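# Toy kitchen: frequently asked questions

Maintained by Intan Ngau. Last revised in October. Questions are grouped by the part of the kitchen they concern. The kitchen is the Plarov counter unit with the Bivside play food; the Gridov storage crate is covered at the end. Where an answer differs from the leaflet supplied with the unit, follow this page.

## The counter and sink

**Is the sink a real sink?**

The basin is stainless steel and is set into the countertop with a wide, flat rim. It is not plumbed. There is no supply to the tap and no waste pipe below, so treat the basin as an open tray. Do not pour water into it.

**Does the tap do anything?**

No. The spout and lever are fixed parts for play. The tap should stand upright on its base. If it leans, tighten the nut on the underside of the counter by hand until the base stops turning. A spanner will crush the washer.

**What may be kept in the sink?**

Play food and one pot. The pot should sit flat on the floor of the basin, with food to either side of it. Larger pieces such as the pumpkin go against a wall of the basin so that the pot can still be lifted straight up.
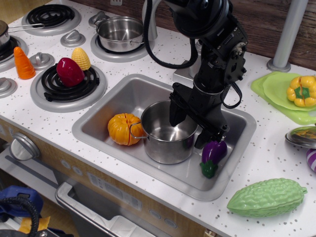

*Sink with pot, pumpkin and aubergine; carrot, pepper and sweetcorn on the hob side.*

**Can two pots be stored in the sink?**

They fit only if nested, and nested pots scratch each other. The second pot belongs on a burner.

**How is the countertop cleaned?**

With a damp cloth and a drop of washing-up liquid, then a dry cloth. The surface is white with a fine speckle, and the speckle hides crumbs and modelling dough rather well -- run a flat hand over it before deciding it is clean. Avoid scouring powder, bleach and anything sold for ovens. Pay attention to the joint between the sink rim and the counter. A dry toothbrush is the best tool for that joint.

**There is a dull patch on the steel. Is it rust?**

Usually not. Fingerprints and dried detergent both leave a grey bloom. Wipe with a cloth dampened with plain water and dry at once. If the mark is brown and can be felt with a fingernail, report it and take the item out of use.

**Can the basin be lifted out?**

Yes. It is held by clips underneath. Clear the basin, support it from below with one hand and release the clips with the other. When refitting, seat the rim all the way round before closing any clip.

## The hob

**How many burners are there, and do they heat?**

There are four. None of them heats. Each is a black coil on a plate, and there is no element, battery or lead inside.

**Do the control knobs turn?**

They turn freely and have no end stop. A knob that has become stiff normally has dough or paper behind it. Pull it straight off, clear the shaft and press it back on. Do not lever it off with a knife, as this marks the counter.

**Which knob belongs to which burner?**

None is assigned. The knobs sit among the burners and not in a row along the front, so children tend to choose the nearest. No correction is needed.

**May food be placed directly on a burner?**

Yes. The coils are blunt and will not damage the play food. Pieces that roll, the pepper in particular, are better laid on their side. The carrot can be stood on end on the counter but falls over if the unit is knocked.

**Which way should pan handles point?**

Over the counter. A long handle left sticking out past the front edge is at face height for a small child. The habit is also the correct one for a real cooker, and staff should keep to it when resetting the unit.

**Do all four burners need something on them?**

No. Leave at least one clear when the kitchen is reset. A full hob gives the next child nowhere to start, and the usual result is that everything is swept into the sink.

## Pots and pans

**Are the pots toys or small cookware?**

They are steel play pots. They have not been tested for use on heat or with food that will be eaten. Do not take them to the staff kitchen, and do not bring cookware from the staff kitchen to the counter.

**Why do the handles differ?**

The set has two patterns. Saucepans have a long single handle. The deeper pot has a thin wire handle, which moves out of position more easily.

**A wire handle has bent outwards. Should it be straightened?**

A handle that stands slightly proud of the pot can be left alone. If it catches on sleeves or on the sink rim, press it back with both thumbs, working from the ends towards the middle. Do not use pliers.

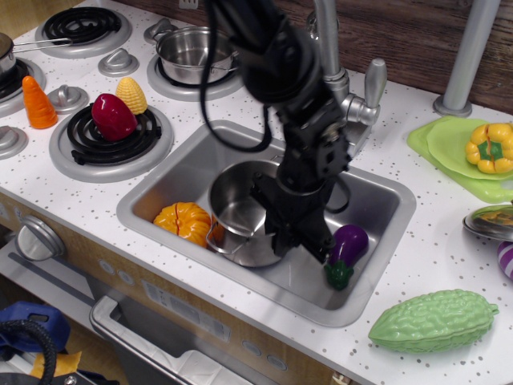
Handles that have been bent back repeatedly become weak where they meet the body of the pot. Check that point each month. Hold the pot by the body, move the handle gently up and down and look for play at the fixing. If there is any, remove the pot from the set and write its number in the Min log. A pot without a handle may stay in use provided no sharp end of wire remains.

**Can the pots go in the dishwasher?**

Yes, on the short programme, upper basket only, maximum 43 degrees. Dry them by hand afterwards. Water left under a rolled rim will run out later onto the counter and is the most common cause of reports that the sink "leaks".

**What about lids?**

The set is used without them.

## Play food

**How are the cutting pieces separated and joined?**

Some vegetables, the pumpkin among them, divide into halves along a seam. Pull the halves directly apart. Twisting wears the contact faces, after which the halves drop apart whenever the piece is picked up. To join, align the seam and press until there is no gap.

**A piece will not stay together. Can it be glued?**

No. Glue makes it a different toy and generally fails at the seam within a week. Clean both faces with a dry cloth first, as fluff is often the cause. If that does not help, exchange the piece from the spares bag.

**How is the sweetcorn cleaned?**

The textured surface holds dirt between the kernels. Use a soft brush and warm soapy water in a washing-up bowl, then rinse. Smooth pieces such as the aubergine and pepper need only a wipe.

**Can the pieces be soaked?**

Pieces in one part may be soaked for 10 minutes. Pieces with a seam should be separated first, washed by hand and left open until fully dry. Joined halves that have been soaked hold water inside, and it smells.

**Are the pieces safe for children who still mouth toys?**

The Bivside pieces are rated here for age 2 and over. Whole pieces are large. Halves are smaller, and any piece with a cracked edge must be withdrawn whatever its size. Wash mouthed pieces before they go back on the counter.

**Are colours and types important when ordering replacements?**

Type is. The sorting cards refer to vegetables by name, and an order that replaces an aubergine with a second pumpkin leaves a card that cannot be matched. Small differences in shade between batches do not matter.

## Resetting the kitchen

**What is the correct starting layout?**

There is no single layout. The following is sufficient:

- one pot in the sink, standing flat
- saucepans on burners, handles over the counter
- one burner clear
- a few vegetables divided between the sink and the hob side
- everything else in the crate

**Who resets it?**

Whoever closes the room. It takes a few minutes if the crate has been kept in order and a good deal longer if it has not.

**Should children be asked to help?**

Yes, with the food. Give one instruction at a time: "vegetables in the crate" works, "tidy the kitchen" does not. Pots are better handled by an adult at the end of a session, when they are otherwise dropped into the basin from a height and dent the floor of it.

**How is the Gridov crate packed?**

Pots at the bottom, upright. Seamed food next, joined. Single-piece food on top. The crate holds up to 75 pieces by its label, but the lid stops closing properly well before that if the saucepans are included -- store their handles diagonally.

**Can the crate be kept on the counter?**

No. It blocks the hob and its feet scratch the surface. It goes on the floor beneath the unit, label outwards.

## Reporting faults

**What should be reported?**

Cracked food, loose handles, brown marks on steel, a tap that will not stay upright, and any clip missing from beneath the basin. Cosmetic scratches need no report.

**Where?**

In the Min log, under "Kitchen". Give the part, the fault and whether the item has been removed. Entries reading only "broken" are returned to the person who wrote them. Questions not answered on this page may be left in the same log for Intan.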